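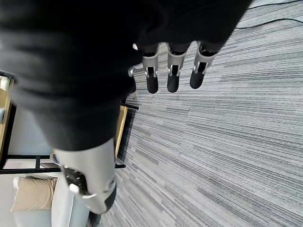 Fitting the Curkon tracker takes longer than the box says, and most of the odd readings players complain about start at this stage, well before anyone kicks a ball. The tracker sits on the outside of the calf, inside a stretch sleeve, and it has to stay put through sprints, tackles and the walk back after a missed chance. Knit fabric creases easily. Folds in the sleeve give the tracker room to shift on a calf, so smooth them out before you go any further.

Guides > Football > Wearables > Curkon > Fitting and first match

Overview | Fitting | Pairing | Readings | Faults

3 comments | Share

Section 2: Fitting, pairing and your first match

Before you start

Charge the tracker until the light stops blinking. The leaflet talks about a "quick charge" that will see you through a match. It might, if the match is short and the evening is warm. Charge it fully.

Check your league's rules as well. Terov sells the Curkon as suitable for competitive play, but the seller doesn't referee your games. Some referees will ask for it to come off, and they are entitled to.

Fitting the tracker

1. Put the sleeve on first, without the tracker. The seam goes down the back of the leg.

2. Pull it up until the top edge sits just below the knee. If it rolls down when you walk, it is too big, and no amount of tape will cure that.

3. Slide the tracker into the pocket with the arrow pointing towards your foot. It will go in the other way up. It will also record a whole match that way up, and the figures will be useless.

4. Close the flap and press along its full length.

5. Put your shin pad on, then your sock over everything. The pad must not overlap the tracker.

6. Jog on the spot and jump a few times. If you can feel the tracker knock against your leg, start again from step 1.

CAUTION: Do not wear the tracker underneath a shin pad. A kick that the pad would normally spread can be pushed into the hard case instead.

CAUTION: Take the sleeve off if your foot tingles or goes cold. A tight fit is useful only up to a point.

Pairing with the app

1. Install Insaurralde on your phone and open an account. You will be asked for your height, weight, position and favourite club. Height and weight are used in the sums. We have found no sign that the favourite club is used for anything except sending you offers, and you can leave it blank.

2. Turn on Bluetooth and hold the button on the tracker until the light turns blue.

3. Choose the tracker from the list. If it doesn't appear, close the app fully and try again before you reset anything.

4. Walk the outline of the pitch when prompted. Keep outside the touchlines and go right into each corner. Cutting the corners gives you a smaller pitch and a very flattering heat map.

Note: The app says it can find your pitch by itself from satellite pictures. At Kenley, where several pitches share one field and the lines get moved in September, it picked the wrong one every time we tried. Walk the outline.

Your first match

1. Start recording on the touchline, after the warm-up. Otherwise the warm-up goes into your total distance, and you will look far fitter than you are.

2. Leave the phone in a dry bag. The tracker stores its own data, so the phone doesn't need to be near the pitch.

3. Press the button once at half-time and once more for the restart. Forgetting is common — the app lets you trim the recording afterwards.

4. Stop the recording before you take the sleeve off.

Reading the results

Treat the first three matches as practice for the tracker as much as for you. Distance covered is the most believable figure. On a measured 200 metre run it came out close enough to be worth having, provided the sleeve had been fitted properly.

Sprint counts are shakier. A sharp turn can be logged as a sprint, and so can a slide on wet grass. "Shot power" should be taken as entertainment. The tracker knows how fast your leg moved, and it has no idea where the ball went or whether there was a ball at all.

The "Match Impact" score is worked out by a method Terov doesn't publish. We can't tell you what raises it. A goalkeeper can score higher than the whole midfield — we have seen it — so don't pick a team on it.

If the readings still look wrong after refitting, go to Faults.

Previous: What's in the box | Next: Faults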